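Module 4: Receiving, Sorting and Storing Mixed Goods
Handout for Week 6 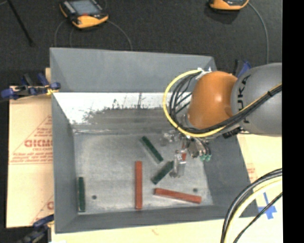
The previous unit dealt with the ordering of stock and the duties of the buyer. The present unit follows the goods from the loading door to the shelf. Students are expected to have read the first two chapters of the course reader before the seminar.

4.1 Receiving

A delivery is received when three papers agree: the order, the delivery note and the receiving sheet. The receiving sheet must be filled in at the door by the person who opens the cartons. It must not be copied from the delivery note. Where the two differ, both figures are kept and the difference is entered in the fourth column.

The Gokar case in the reader shows how this is done. The delivery note gave 1068 pieces and the receiving sheet gave 993. The firm accepted the goods, paid for the lower number and wrote to the supplier on the same day. Students should be able to explain why the clerk did not correct the delivery note by hand.

4.2 Sorting

Goods may be sorted by kind, by size, by colour, by customer or by date of arrival. A store should settle on one main rule and one second rule, and should write both on the wall plan. Colour is quick to teach and easy to check from a distance, but it is a poor main rule where lighting is weak or where staff may not tell red from green. In such stores a printed letter or number should be added to each label.

Unsorted goods may be held in an open bin for a short time. The course uses the term "loose stock" for anything that has been received but has no shelf place. Loose stock is entered in the books at the end of each working day, even if it is to be shelved the next morning.

4.3 Storing

Urkulik and Skandilia are compared in the reader as two stores of similar size with different habits. Urkulik gives every article a fixed place. Skandilia fills the nearest free shelf and relies on its records. The first method wastes space in quiet months; the second fails quickly when the records are late. At the August stocktaking Skandilia had some 600 pieces on shelves other than those listed. All were found, but the work took two extra days.

The Kleinschmidt rule, used in the exercises, states that heavy goods are kept below waist height and goods in daily use between waist and shoulder.

4.4 Preparation for the seminar

Read pages 67 to 81 of the reader. Draw a wall plan for a small store with one door and state the main rule and the second rule chosen. Plans should be drawn on one side of a single sheet and handed in at the start of the seminar.

Handout last revised Apr 18, 2021.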